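Print this page | E-mail this page

About Zolari

Last updated: 8/2/23

Zolari is a small kitchen school. We teach people how to run a kitchen that isn't big, isn't new and doesn't have a lot of storage. Where things go, what to keep on the counter, how to put it all back after supper. Some cooking too, but mostly the part before and after the cooking.

We opened in 2000, in one rented room over the Fastley building. One sink, two burners, a folding table that didn't really fold. Moved downstairs when the ground floor came up for rent and we've been here ever since. Same front door, look for the blue sign next to the shoe repair.

What we teach

Small Kitchen Basics is the one most people start with. Six evenings. You learn to set up a counter from nothing, cook a plain meal on it, wash up, and get back to a clear surface. First evening is all tables and no food, so eat before you come.

Counter and Shelf is shorter, two evenings. For folks who already cook fine but can't find anything. Bring a rough drawing of your kitchen, pencil is fine, doesn't have to be to scale. We'll go over it together and move stuff around on our tables until it makes sense.

First Apartment runs every October, mostly students and people who just moved out. What to buy, what to skip, what you can get secondhand. We keep the list short: one good saucepan with a lid that fits, a few plates, a couple mugs you like. A toaster oven if the real oven is no good or there isn't one. Everthing else can wait.

Putting Away is our one-off afternoon class. Drying, stacking, hanging. People laugh at the name and then they sign up again.

Class size is 22, no more. We tried bigger and the people in back couldn't see the sink. If a class is full put your name on the wait list, spots do open up.

How we work

Practice tables, with a mat on top. The mat marks out your counter, so what fits on the mat is what you've got. Good way to find out that the toaster oven takes up more room than you figured. We ask everyone to set the big things down first, then the pot, then whatever hangs or stands up. Plates on edge in a rack if you're short on shelf. Mugs off the table and onto a tree if you can, it frees up a whole corner.

Cords get their own talk. Coil them, keep them off the working part of the counter, don't leave a plug hanging over the edge. Same goes for handles. Long handles point to the wall, always.

No right answer on any of this. Left-handed people set up differently, tall people set up differently. If you bake a lot the oven goes where you can reach it without crossing the stove. We'll argue with you a little and then let you do it your way. 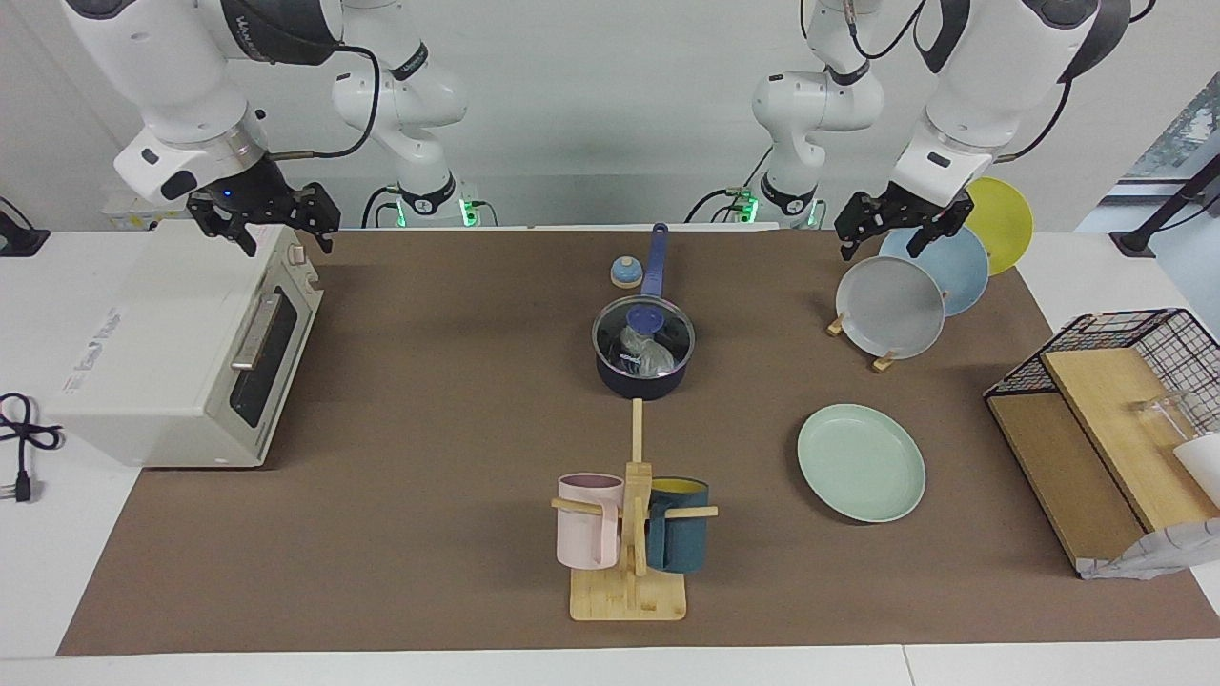 Practice table at Zolari: toaster oven on the left, lidded saucepan, mug tree up front, plates in the rack.

Our stuff

We have more than 200 pieces in the lending cupboard, pots, racks, trays, mug trees, all of it. Students can borrow up to three at a time and try them at home before spending any money. Please bring lids back with thier pots. We are short on lids.

A lot of the cupboard came from Nghiêm, the restaurant supply place down the street, when they cleared out their back stock. Other things come from former students. We take clean, working kitchen items at the front desk during open hours. No knives please, and no glass with chips in it.

Redeo is our repair bench. Loose knobs, wobbly handles, racks that lean. Drop it off with a tag on it, name and phone number, and we'll call when it's ready. No microwaves.

Visiting

Come by and look around before you sign up, that's fine. Practice room is on the ground floor, no steps. Street parking only, and the lot behind the building is NOT ours, you will get a ticket. Bus stops at the corner.

Wear closed shoes. Aprons are on the hooks by the door, take any one. Coffee's free, wash your own mug and hang it up after.

Fees and the class calendar are at the front desk, or e-mail us and we'll send you the current sheet. Private groups welcome, same limit of 22, ask early.

Contact: Zolari front desk, ground floor, Fastley building | Copyright Zolari. All rights reserved. | Back to top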